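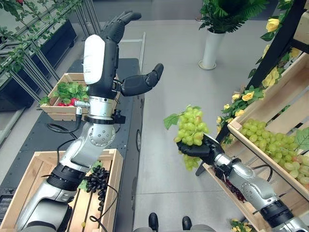 Hyun Kotach

4 min read

When I moved to Plinham I brought two suitcases and a box of spices, and I thought the language would be the hard part. The language was fine. What I did not know how to do was to say hello.

In the town where I grew up, you greet the oldest person in the room first, and you do it with your head a little down. You do not wave at a person you respect. A wave is for children and for buses. So on my first morning in our street, when a man on the other side lifted his whole arm and held it up with the palm open, I looked behind me to see who he was greeting. There was only a hedge. I gave him a small bow, and he lowered his arm slowly and went into his house.

I have kept a notebook of greetings since that morning. At the moment it has 66 entries, and I would like to share a few of them with the readers of this newsletter, because many of you are also new here, and the rest of you may enjoy to hear how you look from outside.

The first entry is the driver's greeting. On the road from Plinham to Mendden, which is narrow and has stone walls, one car must wait for the other. The driver who was allowed to pass lifts the fingers from the steering wheel, sometimes four fingers, sometimes only one. I asked at work if the number has a meaning. I was told no, but I have noticed that farmers use one and that people with clean cars use four. After two years I do it with two, which I think is polite enough for everybody.

Then there is the shop greeting. Here the person at the counter asks how you are, and the correct answer is to ask the same thing back. In the beginning I answered the question. I told the baker about my knee, in some detail, while people were waiting. She was very kind about it and she still asks me about the knee, so now I have one shop in which the question is a real one.

The greeting I find most difficult is the one for a person you have already greeted on the same day. In my old town you may pass somebody ten times and say nothing after the first. In Plinham this seems to be cold. You have to produce something each time, and it must become smaller: first the full hello, next a nod, then the eyebrows. In the supermarket, where you meet the same neighbor in every row, I have sometimes gone back for rice I did not need so that I could miss the third meeting.

Mendden is larger and follows other rules. People on the main street there do not greet at all, but on the river path they do, and I have tried to find the place where it changes. I believe it is the footbridge. Before it you may look at your phone. After it you say good morning, also to the dogs.

In July I will go home for a visit, the first since I moved. My sister has warned me already on the telephone that I say "hi" now before I say her name, and that our aunt will not like it. I am practicing the small bow again in the hallway mirror.

If you have a greeting from your own place that people here did not understand, please send it to the newsletter address. I have plenty of empty pages left, and I would be glad to write down yours.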